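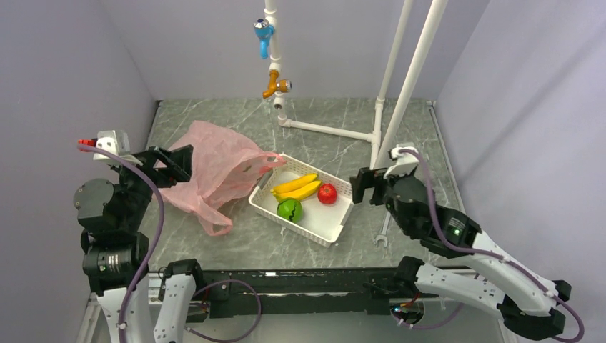 Toy fruit in the white basket.

June, a little after nine at night

Went to the Plorero evening at the library in Cevness, mainly so I could stop being told that I should go. Zanele Fourie has been on the program since spring and swears by it. I like Zanele and I trust her on most things, including tires and dentists, but she also swore by the copper bracelet.

The pitch goes like this. You buy a year of produce up front, it comes every other week from "partner growers," and the app tells you when to eat each thing so that you get it at its peak. They kept saying peak. The woman at the front had a slide that said the average household throws out 600 dollars of fruit and vegetables a year. I asked where the number came from and she said it was widely known. I asked widely known by whom, and a man behind me sighed.

I do throw food out, I'm not going to pretend otherwise in my own diary. There was a cucumber last week that I'd rather not discuss. But 600 dollars? I doubt I spend much more than twice that on produce to begin with, and I am one person who eats a lot of soup.

Then the price. The full year is 1,515 dollars, which she put up very briefly and then talked over. There is a 200 dollar discount if you sign before you leave the building. I have never once been glad I signed something before leaving a building. The gym was like that, and so was the window guy.

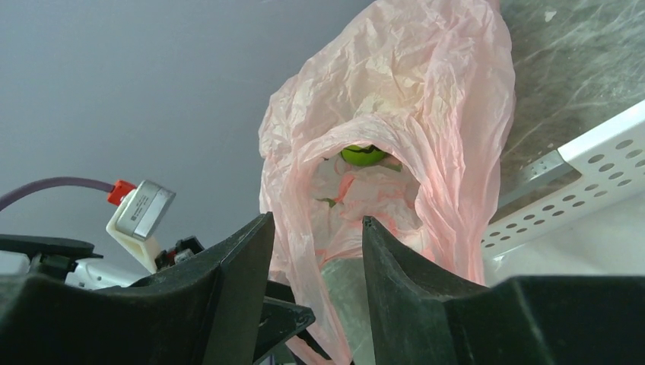
I also wanted to know what a partner grower is. Her answer had the word "relationship" in it four times. One of them is out by Werkcombe, and I've driven that road for years and what I remember is a gravel yard and a place that sells hot tubs. Maybe there's a farm behind the hot tubs. I'm willing to be shown. She said they might do tours in the fall.

Zanele thinks I go to these things looking for a fight. I told her in the parking lot that I go looking for an answer, and she said with me it comes out sounding the same. Fair enough. She did admit that her last box had three heads of fennel in it and she doesn't care for fennel. The app sent her a reminder every morning until she marked it eaten. She marked it eaten. It was not eaten! So that goes into somebody's slide next year as fennel saved.

Stopped at Veres on the way home, partly out of spite. They've moved the onions again. Peaches were hard as doorknobs and priced like jewelry, so I'll grant Plorero that much, the store isn't doing anybody a favor either. I bought eggs, bread, the cheap coffee and one lemon.

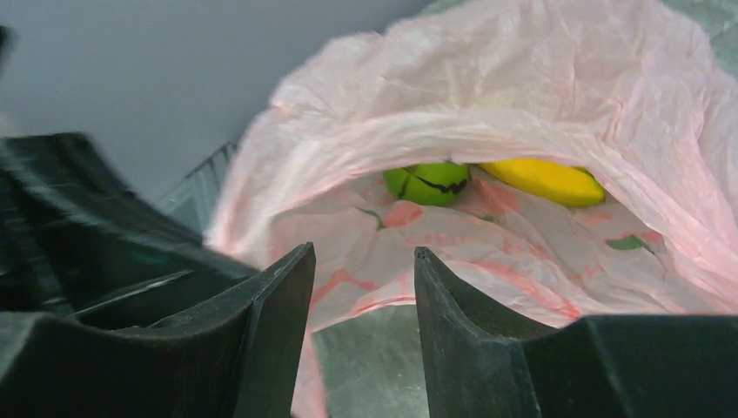

My mother shopped twice a week with a list on the back of an envelope and bought what we were going to eat. If something got soft it went in a pie, and if it got past soft it went out to the compost and we didn't have a seminar on it. I realize she also boiled green beans until they gave up, so I'm not holding her up as a model of anything. But I can't see what the app does that the envelope didn't, except cost more and know my address.

What bothers me is that there might be something in it. Some people there had kids and two jobs and looked worn out, and if a box on the porch gets them a vegetable, good. I just don't believe the numbers, and when someone hands me one bad number I start looking hard at the rest. The brochure says 300 families in the county have joined. The same brochure says "over 200" on the back.

Zanele texted just now to say the discount has been extended to the end of the month. Of course it has. I wrote back that I'd think about it, and I have, and no.

Need to call about the gutter tomorrow. Soup from the freezer, the bean one, before it turns into a brick.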